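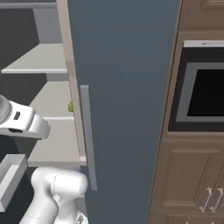 The Skerdale kitchen, grey door task, from the head camera.

Pattinasarany had 263 demonstrations of the grey door and wanted more of them to be bad.

Hidayah Siregar read the request twice. It was November and the heating in the Oltel building came on at four in the morning, an hour after her shift began, so she read it with her coat on. The request said: operator recoveries under-represented, please supply. It was signed by the training side, which meant Ilham Yeoh, two floors up.

She loaded the kitchen. It was called Skerdale after a village that one of the modellers had grown up near. Skerdale had an oven in brown cabinets on the right, open shelves on the left, and between them the tall door with its long bar handle. The left arm came up beside the shelves. The right arm rose from below, close under the end of the handle. She put her hands in the controllers and the grippers followed, a little behind.

A good demonstration went as follows. Approach the handle from below, close on the bar, draw back along the arc of the hinge, release, withdraw. She could do it in her sleep and suspected that a number of the 263 had been done that way. The policy trained on them, Etau, could do it as well, provided it began where she usually began. If the base was placed a hand's width to one side, Etau closed its gripper on air, pulled the air towards itself along a correct arc, and released it.

She rang upstairs.

"How bad?" she said.

"Miss the handle," said Ilham. "Then notice, and fix it."

"I don't miss the handle."

"That is the difficulty."

She tried. The first miss was rejected by the checker because the path was too smooth: she had aimed at a point beside the bar and hit it exactly. The second was rejected for the same reason. On the third she shut her eyes, moved, opened them, and found the gripper pressed against the flat of the door. She backed off, turned the wrist, and took hold of the bar near its lower end. The checker accepted it and asked for a label. The menu offered slip, collision, missed grasp and other. She chose collision, then wrote in the notes field: eyes closed during approach.

Ilham rang back within the hour.

"You can't put that in the notes."

"It's what happened."

"Etau doesn't have eyes it can close. The cameras are on in every step. From its side, you looked straight at the door and drove into it."

She considered this. On her screen the kitchen had reset. The door was shut and the arms were back at their starting pose.

"Then label it from its side," she said.

"There's no field for that."

"Add one."

He was silent for a time. She could hear him typing.

"What would I call it?" he said.

"Attention."

"Whose?"

She told him to leave it blank by default. Then she moved the base two steps to the left, where she had never started before, and reached for the handle. She missed it with her eyes open. The heating came on. She noticed, and began to fix it.

Comments

gantry_left
The checker rejecting a miss for being too smooth is my whole working life. We ended up adding a random offset to the operator's view without telling them. Data got better, operators got very cross.

Moorhen
Liked this. I wasn't sure whether moving the base at the end counts as cheating or as doing the job properly. Is there more about Etau?

P. Dunmore
Small point: if the episodes are filtered on success only, her third attempt would stay in and Etau would learn to bump the door first. Ilham should know that.

gantry_left
@P. Dunmore he'd mask the steps before the recovery. Or he'd say he would.

Contact the editors | Text remains the copyright of its author | Back to top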